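Hilo técnico sobre el cambio de reglamento en la categoría de modificados sportsman del óvalo de Govmont. Va por partes, con los datos de la hoja que se entregó en inspección en julio.

1/ Peso. El mínimo se mide al salir de pista, con piloto y sin reponer combustible. El lastre va atornillado al chasis con dos tornillos pasantes por pieza, pintado de blanco y con el dorsal marcado. Lastre suelto o por encima de la línea del capó: exclusión de la manga.

2/ Neumáticos. Un solo compuesto trasero para toda la noche. Se permite rayar y abrir tacos, no ablandar con químicos. Comisarios puede retener cualquier rueda antes de la final y devolverla después del análisis. El coste del análisis, si sale positivo, lo paga el equipo.

3/ Relación final. Con la arcilla pesada de las 19:00 casi todos salen cortos. Cuando la superficie se seca y aparece la capa negra en la línea baja, el motor se va al limitador a mitad de recta. Quien no cambia piñones entre la manga y la final lo paga en las últimas 9 vueltas.

4/ Amortiguador trasero derecho. Hoi-yan Chou probó con el coche de Cusine dos valvulados distintos. Con el blando, mejor tracción en la salida de la curva 2 y peor apoyo en la entrada de la 3. Se quedó con el duro y bajó la presión de la rueda. Yo habría hecho lo contrario, pero ganó su manga.

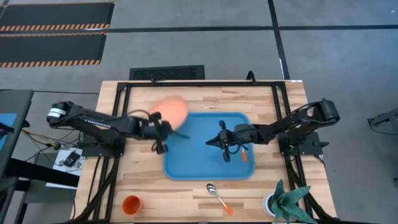 5/ ¿Cómo se ordena la parrilla de la final si dos pilotos empatan a puntos de pasada?

Sale delante el que marcó mejor tiempo en la clasificación, y si también coinciden, el que hizo antes su vuelta.

6/ Puntos. La victoria en la final vale 100 y el último clasificado se lleva 20. Tomar la bandera verde cuenta como salida, aunque el coche se pare en la primera vuelta. Las mangas no puntúan para el campeonato, solo para la parrilla.

7/ Con eso, Bang Racing llega a la última noche con 82 puntos de ventaja. Le basta con clasificarse para la final y tomar la salida. Si no se clasifica, depende del resultado de Chou.

8/ Transpondedor. Detrás del eje trasero, en vertical, sin chapa por debajo. En Plilturico hubo dos vueltas sin registrar por un soporte mal colocado y se resolvió a mano con la hoja del cronometrador. Aquí el reglamento dice que vuelta sin señal es vuelta no dada.

9/ Queda pendiente la altura del alerón lateral. El texto da una cota máxima pero no dice si se mide con el piloto sentado. He preguntado a dirección técnica y cuando contesten lo añado debajo.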